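Wirnlow Season Notes
Posted Thursday, November 7, 2024
By Bontu Degefa

The Wirnlow ice hockey club has now completed the opening block of its league programme, and I would like to set down my observations before the visit to Codau. Regular readers will know that I follow the club as a season ticket holder and that the views given on this blog are my own.

The side has won 5 of its first eight matches. Supporters who expected a difficult autumn after the departures in the summer should be encouraged by that record, although it does conceal a marked difference between home and away form. All three defeats have come on the road. The heaviest of them, at Huet, followed a first period in which Wirnlow spent six minutes short-handed and did not record a shot until the period was almost over.

Discipline remains the principal concern. The coaching staff spoke at length in September about reducing the number of minor penalties, and in the home fixtures there has been some improvement. Away from home the old habits have returned. Hooking and tripping calls in the neutral zone are particularly frustrating, as the opposition is seldom in a dangerous position when they are given. The penalty killing unit has performed well under this pressure, but the same four forwards are being asked to carry the work, and they looked tired in the closing stages at Huet.

In goal the position is more settled. The decision to divide the early matches between two netminders was questioned by several supporters, myself included, and I am content to record that it has served the club well. Both have been given proper rest and neither has been exposed to three matches in four days, as happened last winter.

The power play requires further attention. The first unit moves the puck sensibly along the blue line but rarely places a player in front of the goal, and visiting netminders have been allowed a clear view of most shots. The second unit is less tidy and has scored more often. I would like to see at least one change of personnel between the two before the Codau match.

Attendance deserves a brief mention. The last home fixture drew 2000 spectators, with 197 in the visiting section, and the atmosphere was the best of the season so far. The new arrangement at the east entrance has shortened the queues considerably. The public address system in the upper rows is still very difficult to hear, and I have written to the club on the matter.

Travelling supporters should note that the face-off at Codau has been brought forward by half an hour. The Pleltico coach will leave from the rink car park at the earlier time printed on the ticket, and places must be reserved in advance. Any seats remaining will be offered to junior members.

A report on the match will be published here in the usual way, together with the revised league table and my replies to the letters received on the subject of the third jersey.

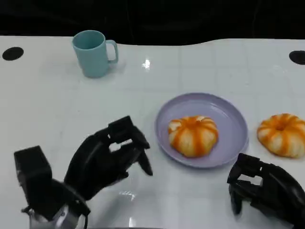
Letters for inclusion should reach me before the Codau match and should state whether the writer's name may be printed.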